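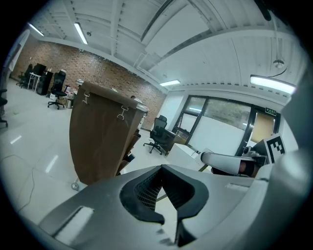
Gripper up close, brown clip board behind it, office past that.

Gripper budget for June
Posted by kfogh, Tuesday, March 17, 2026

kfogh: We have money for 2 more hand-held grippers or one arm. Quote from Domoslow is $632 per set of finger pads and mounts. I say grippers first.

wjchoo: Disagree. You'll spend up to 76 hours a month sorting recordings and still have no arm to run anything on. Get the arm.

plirk_fan: Does the $632 include spare pads? Ours from Walthorpe didn't.

kfogh: No, spares are $37 each. Arm can wait for the next budget.

wjchoo: Then put four spares on the order. I still think it's the wrong way round.

Contact: Wolde Forum Desk | © 2026 Wolde | Back to top
We use cookies to keep you logged in. Accept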